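Neues aus dem Lager: Kleinteile wandern in Blechwannen

Seit dem 3. Februar 2019 werden die gemischten Kleinteile in Stestton nicht mehr in Pappkartons gesammelt. Getachew Ejigu hat dafür die grauen Blechwannen aus dem alten Bestand von Relton hervorgeholt. Sie sind verkratzt, stehen aber stabil und lassen sich auswischen, was bei den Kartons nie ging.

In die Wannen kommt alles, was einzeln und ohne Verpackung bei uns ankommt: Bürsten, Bausteine, Würfel, kleines Spielzeug, Kunststoffteile ohne erkennbare Zugehörigkeit. Textilien und Bücher bleiben wie bisher in den Regalen am Eingang. Glas gehört nicht hinein — auch kein kleines.

Bitte die Wannen nicht bis zum Rand füllen. Der Boden soll zu sehen sein, sonst liegen die flachen Sachen ganz unten und werden beim Sortieren übersehen. Im September sind auf diese Weise 300 Teile liegen geblieben, die längst in die Ausgabe gehört hätten.
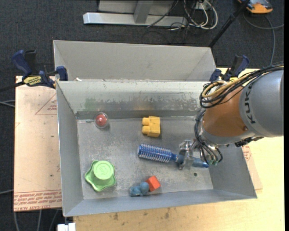
Blaue Rundbürste, gelber Baustein und weitere Kleinteile in einer der Blechwannen.

Zusammengehörige Teile bitte vorher in einen Beutel geben und den Beutel beschriften. Leere Wannen stapeln wir links neben der Tür zum Raum 2. Wer Etiketten braucht, findet sie in der Schublade unter der Waage. Rückfragen an Getachew Ejigu.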